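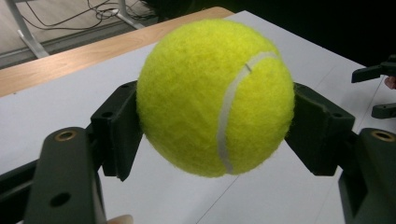 Dorota Dudek told me that my first batch of walnut ink was "basically tea," and she wanted to know why I hadn't let the husks sit longer before straining. I had no good answer. I'd followed the Bolari recipe to the letter, and it says 16 hours, so that is what I did.

I went back and made it again with a longer soak, and I'll stick to that second batch for the rest of this section. We brushed it onto 66 strips of handmade cotton paper from Fontana, half of them sized with gelatin and half left bare. I hung the strips on a line across my studio and left them until December. I'm not a chemist, and I leaned on Ayodele Bassey for anything that needed a meter.

The bare strips drank the ink right up. It feathered into the fibers and dried to a soft brown that I loved - and that the calligraphers in our group hated. On the sized strips it sat on top, with a darker line where each puddle had stopped. Tshepo Kekana scored every strip for edge sharpness without knowing which was which, and he put only 19 of them in his top group. All but two of those were sized.

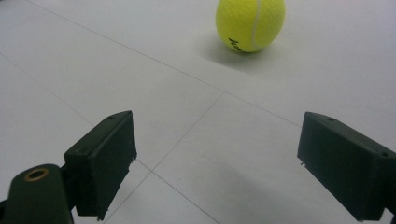
Figure 3. Tennis ball on a pale tiled floor.

Color was harder to pin down. My eyes kept changing their mind depending on the time of day, so Ayodele and I ended up reading each strip under the same lamp (see the next section for the numbers). I will say that the gelatin strips looked a little redder to me all along, and Omolara Idahosa saw it too before I'd said a word. We may have used too much alum in the size. I'd cut it by half next time and keep a few strips with no alum at all.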